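Speaker notes: Running a repair and refill morning in a small town
Talk for the Wetville community groups evening, February
Zlatko Vukadinović

Check the microphone before people sit down. Water on the left of the lectern. Handouts go out at the end, otherwise they read them while I talk.

1. Opening (2 minutes)

Say who I am and where I'm from. I have run the refill morning at the Shehu hall for six years. Before that I worked in school catering, and most of what I know about tables, queues and hot drinks comes from there.

Tonight is about how to set up a regular drinks table that doesn't fill three bin bags every time it opens. I will talk about cups first, then washing up, then money, then what to tell people who turn up with nothing to drink from.

Ask for hands: who runs a group that serves tea? Who washes up afterwards? Usually the same hands. Leave a pause there.

2. Where we started

In our first year we bought disposable cups by the box. Someone brought them, someone put them out, and at the end we threw them away. I kept the receipts from that year in a shoebox and added up the cups one evening. The total was 1429. Say the number slowly.

That was for one morning a fortnight in a hall that holds 40. People took a cup, put it down, lost it and took another. Quite a few were thrown away half full, and those are the ones that leak through the bag on the way to the bins.

We had been told the paper ones could go in with the cardboard. Our collection would not take them. Tell people to ask their own council, as the rules differ from place to place and ours have changed twice.

3. What we changed

First change: mugs. We asked for spare ones and had too many within a month. If you do this, set a limit and close the offer when you reach it. We kept 60-odd for too long and the cupboard door came off.

[Check this figure before the talk, or just say "far too many".]

Second change: names. A strip of masking tape and a pencil. People write their name on the tape, stick it to the mug and keep the same one all morning. This did more than the mugs did. It costs next to nothing and the tape comes off in hot water.

Third change: the table. We used to have everything on one long table by the door, so the queue went out into the porch. Now the drinks are at the far end and the dirty mugs come back to a separate trolley near the kitchen. Keep those two apart. If the clean and dirty things share a table they get mixed up, and then you wash the lot.

4. Washing up

People worry about this more than anything else. Two bowls, one to wash and one to rinse, a rack, and clean tea towels. Change the water more often than you think you need to.

The Kudeck group lent us a small dishwasher for a season. It was slow to fill and noisy, and people stopped talking whenever it drained. We gave it back. A bigger hall may find one useful — I would say borrow before you buy.

Put the washing up on a rota in half-hour turns. An hour is too long and people start to avoid you.

5. Money

We spent 200 pounds in the second year, nearly all of it on the trolley and two decent flasks. Gerance, the hardware shop on our high street, let us pay for the trolley over four months. Worth asking your own local shops.

We have a tin on the table and no set price. It covers milk, tea and coffee. It has never covered biscuits, so we stopped buying biscuits and people bring them. Some mornings there are none.

6. Bringing your own

Some people like to bring a cup from home, and we encourage it. Put it on the poster in large letters, near the time, where they will see it. We had it at the bottom for a year and hardly anyone read it.

Check that a home cup will stand up safely before you pour. Narrow ones tip over. Hold the flask in one hand and leave the cup on the table — don't fill it while the other person is holding it.

Keep a few disposables back for anyone who needs to take a drink away. One sleeve in the cupboard lasts us months.

7. Questions I usually get

Children: small mugs, half full, no tape as they pick it off.
Hard water: descale the urn every six weeks.
Broken mugs: newspaper, then the bin. Keep a dustpan in the hall as well as the kitchen.
Outdoor events: I don't take mugs out on grass any more. We use plastic tumblers and bring them home in a crate to wash.
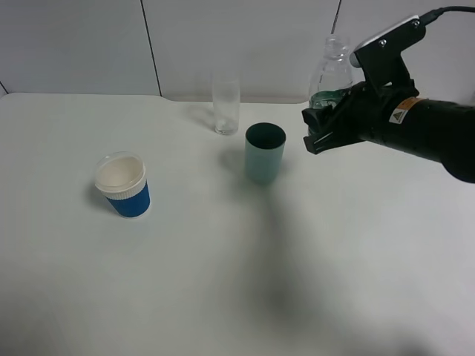

If there is time, go back to the rota and offer to send a copy to anyone who wants one. Sign-up sheet is by the coats. The hall has to be clear by half past nine, so stop questions at ten past and start stacking chairs.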